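Setting Up a Two-Tier Bench for Sorting and Pairing Molded Shells

Filed under: Workshop layout, Small parts

Applies to: Tarard two-tier benches and any bench with a full-width lower shelf

Molded shells with an open end are awkward to store and easy to mix up. The left and right versions look alike from a distance, the glossy faces scratch against each other, and the small parts that go with them tend to travel. The layout on this page keeps the shells on the top surface, the small parts on the lower shelf, and the pair being checked on a separate stand on the floor. It was written for the Zaltstead shell kit, but nothing in it depends on that kit.

What you need

A bench with a top surface and an open lower shelf
A box or stand with a flat top, wide enough for two shells side by side
One closed bin for packaging
One bin for rejects, kept away from the packaging bin
A soft, lint-free cloth
Masking tape and a marker

Step 1. Clear and wipe both tiers

Remove everything from the top and the shelf. Wipe the top first and the shelf second, so that dust from the upper surface is picked up in the second pass. Pay attention to the seams between the panels. Grit collects there and will mark a molded face the first time a shell is dragged across it. Let the surfaces dry before loading.

A light-colored top is preferable for dark parts. Black shells on a black mat are hard to read, and a short tab or a chipped edge can be missed.

Step 2. Load the shells on the top surface

Set the shells down one at a time in a single layer. Do not nest them. Leave a hand's width between neighbors so each one can be lifted without touching the next. Point the raised tabs the same way where space allows. If the bench is against a wall, load the far end first and work toward the near end.
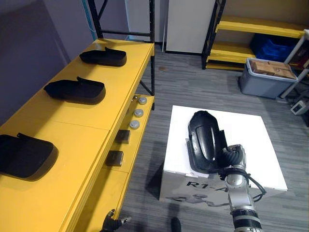 Keep the shells clear of the front lip. A shell that overhangs the edge will be caught by a sleeve sooner or later, and the flared side walls are the first thing to crack in a fall. If there are more shells than the top will hold in one layer, leave the remainder in their carton.

Step 3. Sort the small parts on the lower shelf

Place the discs and the blocks in separate groups, with a clear gap between groups. Straight rows are not required. The aim is that a missing part leaves an obvious hole. Small parts with stems go toward the back, where they are less likely to be brushed off.

Mark each group with a strip of tape on the shelf if more than one person uses the bench. Do not put loose parts in the shadow of the upper surface unless the shelf has its own light – dark blocks disappear there.

Step 4. Position the stand

The stand goes on the floor, beside the bench, with a flat face toward the person working. A sturdy cardboard box is sufficient for light shells. Press on the center of the top and on each corner before use. If any corner gives, replace the box or fill it. On carpet, check that the stand does not rock.

Step 5. Transfer a pair

Move 2 shells to the stand and lay them side by side with the open ends toward you. Handle them by the outside walls. Compare the following:

Width at the open end
Height and line of the center ridge
Flare of the side walls
Condition of the rim

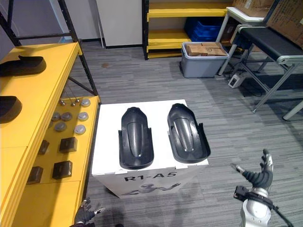
A pair of shells on the floor stand, with the sorted discs and blocks on the lower shelf.

A slight angle between the two shells is acceptable during inspection. Square them up only if you are measuring. Tilt a shell toward the light to check the inner surface, as shallow sink marks often show only as a bend in the reflection.

Step 6. Return or reject

Return good shells to the position they came from. Put rejects straight into the reject bin and note the fault on tape stuck to the outside. Do not set a reject back on the bench for later.
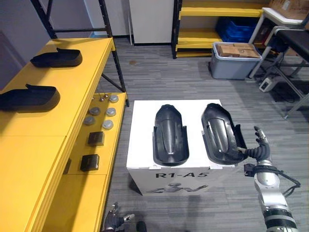 Bremton, August

Revision note. The earlier version of this page placed the stand at the end of the bench. It now stands alongside, which shortens the reach from the top surface and leaves the end of the bench free for access. The part reference for the Hoarau shelf liner has also been corrected to 607. The liner is optional and should be cut 30 mm short of the front edge so that it does not curl over the lip.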